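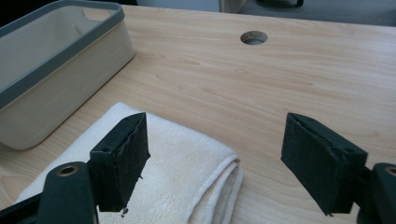 *Fig. 1. Hand-held gripper over the folded towel, bin behind it. Foam on the left pad is torn along the top.*

# Asfaw hand gripper, build report (draft 2)

Kalkidan Bogale, shop section, September

## What I was trying to make

A two-finger gripper you hold in your hand, camera looking down between the fingers. You do a chore with it, it records, later the recordings go to an arm. The arm is not part of this report. Only the hand tool and the first towel task.

Task = pick folded towel off desk, put in bin. Picked towels because they're soft and I figured the pads would be fine. Pads were not fine, see below.

## Build

Most of it at the Irari shared workshop in the evenings, last bits on my desk at home. Finger arms are printed from the Sosetti files, which are free to use. I changed two things:

- made the pad blocks removable, so I can swap the foam without reprinting the arm
- moved the trigger back, my finger was cramping

First print of the left arm warped and wouldnt line up with the right one. Reprinted slower with a brim, good after that. Sanded the slides. Should have sanded before assembly, had to take the whole thing apart again.

Wiring is short. One encoder on the trigger, one cable out to the laptop. Logger is the Atirer script from class with my own file names.

## Foam

Adhesive foam on the inside faces of the pads. Cut with scissors (bad idea, edges came out uneven and that's where it starts to go). By the time I got to towels the left pad was ragged along the upper rim and the right one had rough patches and a frayed lower corner.

It also sheds. Little dark crumbs, easy to see on a white towel. I keep a lint roller next to the laptop now.

Tried gluing the flaps back down with contact cement. Went hard and slippery, peeled it all off and put new foam on a spare pair of blocks. Those are still in the drawer.

## Recording

615 clips total. Threw out 5 where the logger dropped the trigger signal. Longest session was almost 932 seconds without a break and my wrist did not like it.

What I learned mostly the hard way:

- go in with the fingers wide open, close late
- grab the thick folded edge, not the loose corners. Corners unfold and then you're recording a mess
- keep the bin in the same spot on the desk for a whole session or label it moved
- lamp off, ceiling light only. Lamp made hard shadows off the pads and the tracking jumped

Desk has a cable hole near the back and the tracker liked that as a landmark, so I stopped covering it with the mousepad. Wood grain by itself wasn't enough for it.

## Problems still open

1. Foam wear. Want to try silicone sheet, havent ordered it.
2. Trigger reads slightly open when its fully closed. Currently fixed with an offset in the script, real fix is a stop on the slide.
3. Tool is front heavy. Moving the cable exit might help, not sure.
4. Clips from before and after the foam change are mixed in one folder. Need to sort by file time before anybody trains on them.

## If I did it again

Knife and a steel ruler for the foam. Print a spare set of pad blocks on day one. Write the log while recording, I did half of mine from memory the next morning and teh times are a bit off for the early sessions.

Parts list and print settings are in the Asfaw folder. Wiring sketch still has the old trigger position, will redo it before the final version.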